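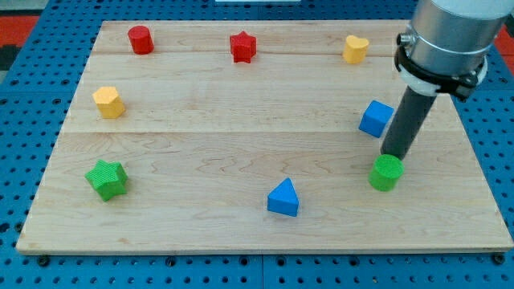
2 min read

4.2 Planning the work surface and budget

Complete this section before you place an order for the Drallance cell. Quotes are held for 20 days.

1. Choose the base. A perforated tabletop is recommended – boards can be bolted down and moved without drilling.

2. Size the board. Leave open space between the blocks so the rod can approach each one from more than one side.

3. Select the tool. For pushing tasks, order the plain rod, the clamp collar and the ring adapter. A gripper is a separate line item and can be added later.

4. List the blocks. Mix flat-sided and round shapes, such as cubes, stars and cylinders. Order spares on the same form (Duman part 337).

5. Set aside funds for fasteners, floor matting and one spare rod.

Note: The Gokasden collar ships without bolts. Add pack 17 to the order.

Caution: Do not order the board until the arm's reach has been checked at all corners. Cut boards cannot be returned.

6. Send the completed sheet to Hélder Mota for review. Orders that include a Drista controller need a deposit of 100 percent.

Section revised 18 August 2021. For mounting steps, go to 4.3.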